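Dratevmont Manipulation Group
Minutes of the October project meeting
Rurkby building, upstairs meeting room, 10.00

Present: Yolanda Benavides (chair), Onyekachi Edet (minutes), the two simulation developers, the lab technician, both doctoral students.
Apologies: the project administrator.

1. Minutes of the last meeting

Agreed with one correction. Under item 4, "Drenari split" should read "Drenari held-out split". The training set was never divided. OE to amend the copy on the shared drive.

2. Actions carried over

Licence renewal for the physics engine is done. The new storage has arrived and is in use, though the nightly backup still writes to the old disk. The technician will move it. The note on naming conventions for episodes was circulated and two people have replied. YB asked the others to read it before the next batch is generated, as renaming afterwards cost us several days last time.

3. Kitchen simulation: results with varied layouts

OE reported on the comparison agreed in the summer. The question is whether a policy trained in simulated kitchens does better on an unfamiliar layout when the training episodes are spread over many layouts, with the total number of episodes held the same.

Two policies were trained, both with the Ivanov planner supplying the demonstrations. Each had 2,000 episodes. The first used one fixed kitchen, with object positions varied. The second spread its episodes over 50 kitchens, varying cabinet finish, worktop material, wall tiling, appliance position and the height of shelves. The network, training schedule and camera settings were the same for both.

In the fixed kitchen the first policy is still better, mainly on drawer opening, where it lines up with the handle more cleanly. On the Drenari held-out kitchens the order is reversed. The second policy is ahead on every task except placing an item on a shelf, where both are poor. OE said the gap on drawers was larger than he had expected and he had rerun the evaluation with new random seeds before bringing it to the meeting. The ranking did not change.

There was a long discussion of the shelf task. The common failure is that the arm comes in too low and the fingers touch the front edge of the shelf. The planner treats this as a collision and stops the episode. One of the developers pointed out that the collision margin on shelves is set by hand and was last changed before the new arm model went in. It may be too generous. YB asked that the margin be checked first, before any more training time is spent on this task.

The students asked whether the strongly veined worktops were causing trouble for the depth estimate. OE has looked at the per-kitchen scores and sees no pattern by worktop, but there are too few marble kitchens in the held-out set to say much. It was agreed to note this as an open point in the report and leave it there.

The developers showed the current state of the renderer. The white arm now has proper reflections on its casing, and the herringbone tiling, wood grain and marble all load at full resolution. Appliances such as the toaster oven are separate models and can be placed independently of the cabinets.
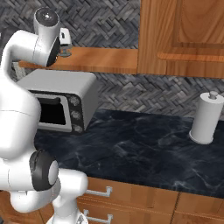 Does the policy get any information about the layout apart from what the cameras give it?

Only the joint positions of the arm and the written task instruction. The kitchen geometry is available to the planner when demonstrations are made, and it is removed from the record before training. The policy has to find shelves, drawers and handles for itself from the images.

The question came from one of the students and OE asked for the exchange to be minuted, as the same point was raised by a reviewer of the earlier paper and the text there was not clear. A sentence will be added to the method section.

YB was content for the main result to go into the report as it stands, with the shelf task shown separately and described as unresolved.

4. Transfer to the physical arm

The technician reported that the bench in the lower lab is ready and the arm has been calibrated. The mock-up kitchen has drawers but the shelf brackets have not come. Drawer trials can start without them.

The plan is to run both policies on the same drawers, alternating between them so that any drift in calibration affects both equally. The person resetting the bench should not be told which policy is running. OE will write a small script that picks the order and keeps it hidden until the end of the session.

One of the developers was doubtful that the comparison would tell us much, given that the mock-up is closer to the fixed kitchen than to most of the varied ones. YB agreed that this favours the first policy and said it should be stated in the write-up — if the second policy still comes out ahead, that is a stronger result. If it does not, we will need a second mock-up before drawing any conclusion.

The technician asked for the speed limit on the arm to stay at its present setting until the new guard is fitted. Agreed.

5. Computing time

The shared cluster is heavily booked until the end of the month. Evaluation jobs are short and can go in overnight. No new training runs to be started without checking with YB. The students' runs have priority over repeats of work already finished.

Old checkpoints are taking up a good deal of space. Everyone to delete their own intermediate ones, keeping the final checkpoint and the one used for any published figure.

6. Report and paper

The draft is with YB, who has comments on the introduction and on the order of the results. She would like the held-out kitchens explained earlier, before the first table. OE to revise. The students will redraw the plots so that the two policies have the same colours throughout — at present they swap between the second and third plots.

There was some discussion of the title. The working title mentions "general" kitchens and it was felt that this claims too much. Left for the next draft.

7. Any other business

The door code for the lower lab has changed. Ask the technician.

The projector in the upstairs room cuts out when the laptop goes to sleep. Please use the wall socket by the window.

Actions

OE: correct the last minutes; revise the draft; write the ordering script; add the sentence on policy inputs.
Developers: check the collision margin on shelves and rerun the shelf task only.
Technician: move the nightly backup; chase the shelf brackets; set up drawer trials.
Students: redraw the plots; clear old checkpoints.
YB: return comments on the results section; speak to the cluster team about bookings.

The meeting closed at 11.40. The next meeting will be in the same room, date to be confirmed by email.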